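Plellberg Utensil Notes

README, revised Aug 10, 2018
Maintainer: Kimie Yagi

What is in here

257 short records on kitchen utensils used at a table: spatulas, spoons, whisks, tongs, and the bowls they go in and out of. Each record has a utensil type, a handle color, a head color, the vessel it was used with (if any), and a free text remark. The remarks are the useful part. The rest you could mostly get by opening a drawer.

Where it came from

The list started as the Pivon inventory, which I inherited in May. Pivon sorted everything by what the package said. I have my doubts about that. A "turner," a "flipper" and a "spatula" were three types in the old file, and I could not find a rule that separated them, so all three are now spatula. If you need the old types they are in the column pivon_type. I would not build anything on them.

Crichton added 40 records later on. They use the same columns but the colors were picked from a shorter list, so anything between green and blue went in as "green." Treat the Crichton colors as a guess.

Columns

id - a number, not in any order that means something
type - spatula, spoon, whisk, tongs, other
handle_color - plain words, lower case
head_color - same list as above
vessel - bowl, pan, jug, none
remark - free text, may be empty
pivon_type - old label, kept as found

Two-color utensils

The old file had one color column. That does not work for a spatula with a green handle and a white head, and those got entered as green or as white depending on who was typing. I split the column and redid the ones I could check. There are 17 I could not check, and they have "unknown" for the head.

Known problems

"White" covers a lot of ground, including things I would call cream.
Length is not recorded. "Long" in a remark means somebody thought it was long.
4 records have a vessel but no utensil type. I left them in.
The claim in the Broltulano write-up that the list is "complete for home kitchens" is not mine and I don't see how anyone could know that.

Using it

Fine for practice with sorting and labels. I would be careful with counts by color, and more careful with anything that compares the Crichton records to the others. Corrections are welcome if you have the utensil in front of you.

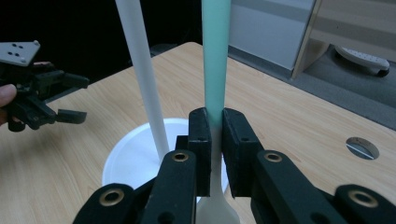 Spatula, mint green handle and white head, with a second long white utensil in a white bowl.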